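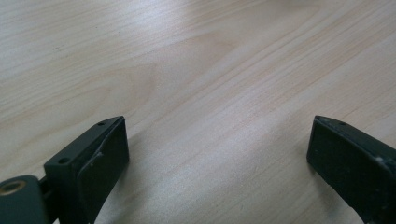

Turencombe, April 26, 2019

Jultura opened its data collection floor to outside visitors for one afternoon. I went on behalf of our integration group, which has been weighing whether to record its own demonstrations or buy them. What follows is taken from my notes, in the order of the tour, with a few things moved where they made more sense.

The visit began with a short talk by Prodromos Vasilakis, who runs collection. Jultura does not build arms. It records people doing tabletop tasks with hand-held grippers, cleans the recordings, and passes them to customers who train manipulation policies on them. The current set, which they call Floveo, stood at 2556 accepted episodes on the day of the visit. Rejected episodes are kept on separate storage and are not part of that number.

Station layout

A station is one table inside a bar frame with black curtains at the sides. The floor is gray carpet, and aluminum rails run along it to the left and right of the table. Vasilakis said the curtains went in after an early batch in which people walking past ended up in a large share of the recordings. The tables have a light wood surface. One visitor asked if the pale top made trouble under the overhead lights, and he agreed that it does. Glare is left in the recordings on purpose, within limits, on the grounds that a customer's bench will have glare too.

Each operator works with two grippers, one per hand. There are two kinds of view: one from a camera on the gripper, looking out past the fingers, and one from head height that takes in the table and both hands. The streams are aligned after recording against a shared clock. I asked what drift they accept and was told it depends on the customer's contract, so I have no number to report.

The grippers

We were allowed to handle a spare pair. The fingers are dark, angular blocks with flat pads on the inner faces, and the mounting parts have screw holes that were left open on the units I saw. The balance is toward the front. I held one level for a minute or so and felt it in the wrist, and I would want to try a full shift before ordering any.

Pads are the main consumable. They are inspected after every 300 episodes and changed if the face has gone smooth or lifted at an edge. Scuffs on the outside of the fingers are ignored. D'Souza, the shop that machines the finger blocks, also supplies the pads, and Vasilakis described the lead time as the part of the operation he likes least.

The gripper cables were discussed at some length. A trailing cable can pull on the wrist when the operator reaches across the table, and that pull shows up in the recorded path as a small correction. Operators are taught to let the cable fall along the forearm and to clear it before the start signal. A wireless version is planned for June. I did not see it.

Recording a task

Junpei Minami, who trains the operators, took over for the live part. The task used a small white cup with a translucent blue plastic object in it. He explained the general procedure while the operator got into position, and I give it here as he gave it.

An episode starts with both grippers open and away from the object. The operator waits for a tone, does the task at a natural pace, returns to the open position and waits for a second tone. The upper limit for this class of task is 60 seconds. Anything longer is cut and marked as a failure, even if the result on the table is correct. There is no lower limit, but new operators tend to rush, and Minami rejects episodes in which the approach is too fast for the gripper view to stay sharp.

Object placement is drawn at random before each episode and read out to the operator from a list. Clearing the table between episodes is part of the routine. A short stretch of bare tabletop is also recorded at the start of each block, with the fingers in view, and is used to check exposure and to confirm that the camera has not shifted on its mount.

I asked Minami how the two hands are assigned. They are not. The operator chooses, and the choice is labeled later. In his view a fixed rule gives tidier data and a worse policy. Another visitor disagreed, citing trouble with policies that hesitate between hands, and the discussion went on long enough that we lost our slot at the labeling desk. 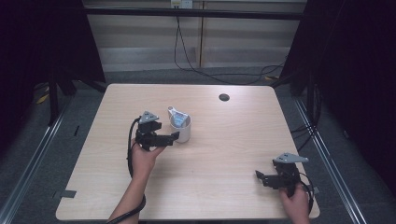 Review and rejection

Review is done by a second person who was not at the station. The reviewer sees both kinds of view side by side and has four marks available: accept, accept with note, reject, and re-record. Vasilakis put the acceptance rate for experienced operators at 90 percent. He did not give one for beginners.

Common causes of rejection, as listed on the wall:

Cable across the gripper view
Object touched before the first tone
Second hand out of view for most of the episode
Grip lost and recovered without a note

The last item interested me most. Recoveries are wanted, and customers ask for them, but only if they are labeled. An unlabeled recovery goes back to the operator for a note while the episode is still fresh. If the operator no longer remembers it, the episode is dropped.

Open points for our group

Price per accepted episode was not discussed on the floor. I have asked for a quotation covering two task classes and am waiting for it. We also need to find out whether the gripper geometry can be matched to our own fingers, which are narrower, or whether we would have to change ours. Minami offered to record a short trial block with parts we send. The parts would have to go to the Turencombe address with a drawing of the mounting pattern.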